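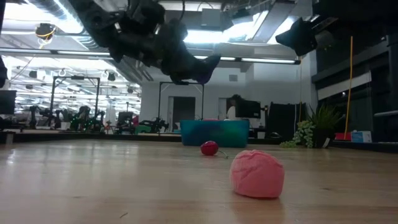

Our table with the pink fuzzy ball, the toy cherry and the teal bin.

Is the Plovora sorting kit worth it for small soft objects?

Posted by tablefuls, May 6, 2024

Hello everyone, and sorry in advance for the length! We have been trying out the Plovora kit from Stuvora on one of our black arms, mostly for tidy-up work: pick a thing off the table, put it in the bin, go on to the next thing. The trial price we were quoted is $922, plus $238 a year for updates after the first year, and I have to say yes or no to it soon.

With the fuzzy ball I am really very happy. It is big and forgiving and the gripper gets hold of it nearly every time. The little red cherry is another story. The kit will find it, go down to it, and then either close on nothing or catch the stem and drag the whole thing along the wood. It gets worse when the cherry is close to the ball, as if the two of them were one object. Our tabletop is quite glossy and picks up the ceiling lights, so I have wondered about that too. Has anybody here kept the kit past the trial, and did small things get better with time? I'd love to hear from people who use it for ordinary odds and ends, and I don't mind long answers at all.

gantrymouse

We have had ours since January and I would buy it again, with a few grumbles. Small shiny things were our weak spot as well. What helped most was the shine: we put down a plain matte cloth — nothing fancy, just an old gray tablecloth — and ran the setup routine again from the beginning. You do have to run it again, by the way. I skipped that the first time and spent a whole afternoon blaming the cloth.

For two objects sitting close together, look in the settings for the minimum gap. Ours came set to 13 mm, and when things are nearer than that the kit treats them as one lump and aims somewhere in the middle. Bring it down a little at a time and try the same layout after each change. Ours got jumpy when I went very low, so leave yourself some room. The stem I can't promise you anything about! We have toy vegetables with floppy leaves and it still grabs the leaves now and then.

I'd also write to Stuvora and ask for a longer trial. They gave us 2 extra weeks and were very nice about it.

binthere

too expensive imo. get the Prins one

potovcombe_lab

We tried both here in Potovcombe, and the Prins kit is cheaper but you teach it every object by hand, so it depends on how often your objects change. If it is always the same few toys, Prins will do fine. We swap ours constantly and went with Plovora in the end. One thing to check before you pay is the fingertips. Rounded tips were lovely on soft things for us and poor on anything little and hard, and a narrower pair made more difference than any setting did. Ask whether they're included in your quote, as ours were billed separately.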